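Two-arm bench, checklist with my comments
Filled in by Nusrat Bugti, 27 Jun 2018

This is the sheet we go through before anybody powers up the arms in the Gellerley shop. I've typed up my scribbles under each item so Ehsan can read them for once (sorry, Ehsan!). OK means I'd let you run it. FIX means the arms stay off until it's done.

1. E-stop reachable from both stools: OK
Pressed it twice, both arms dropped out each time. I still think the button should be bigger, but that's me.

2. Base mounts tight: OK
Went over every bolt with the short hex key. The left base took a small extra turn, the right one didn't budge. I put new paint marks across the heads so we can see at a glance if anything creeps before the next check.

3. Frame and corner brackets: OK
Gave it a good hard shove from each side. No rattle, which is a big improvement on March, when the whole thing hummed like a fridge.

4. Cables: FIX
My least favorite item, as always. Read on.

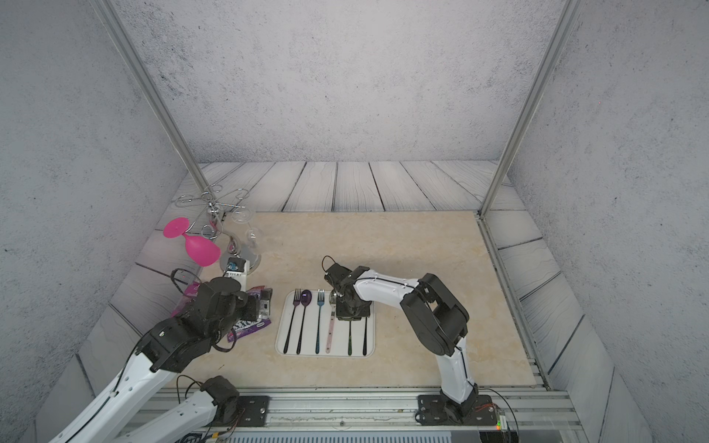 Cables are where I spend half my time on this build, and I'm going to keep going on about it until we get them right. The wrist loops are fine, they need some slack up there or the wrist can't turn. What I don't like is the lot down by the left shoulder, looping over the rail like that, right where the joint folds back. Please clip those along the rail. Same goes for the thin red and black wires around the little board by the right base: the board is bare, the green light is on, and one dropped fork could land straight across it. It needs a cover, and I don't mind if it's a cut-down lunch box.

5. Board cover: FIX
See my rant above. Ehsan says there's a Durnar case in drawer 52 that might fit. Try that first, then the lunch box.

6. Gripper fingers: OK, with a note
No cracks, and the pads are still stuck down. Wipe them after you've been practicing on snack packets, they pick up a greasy film and then the cutlery slides.

7. Things on the table: OK, with a note
I'm happy with the cutlery tray and the snack packets. The wine glasses I go back and forth on. If you've got glasses on the rack, wear your eye protection, keep the lid of the broken-glass bucket off and run at the slow setting. No exceptions, even if you're only doing the forks!

8. Arms can't reach each other at full speed: FIX
They can, I checked with the power off by moving them by hand. Ehsan is putting a soft limit into the Rana config file (line 284, he tells me) and until it's in there we run one arm at a time with the other one parked.

9. Vent clear: OK
Vacuumed the grille. So much fluff.

10. Power supply: OK
Let it run 5 minutes with the arms holding still, then felt the case. Barely warm. The Mirnitz one we had before would've been cooking by then.

Still open: 3 items (4, 5 and 8). Ehsan, initial them here when they're done and leave the sheet on the hook, please, not in your bag.

Gellerley shared workshop | Questions about this sheet: ask Nusrat | Back to top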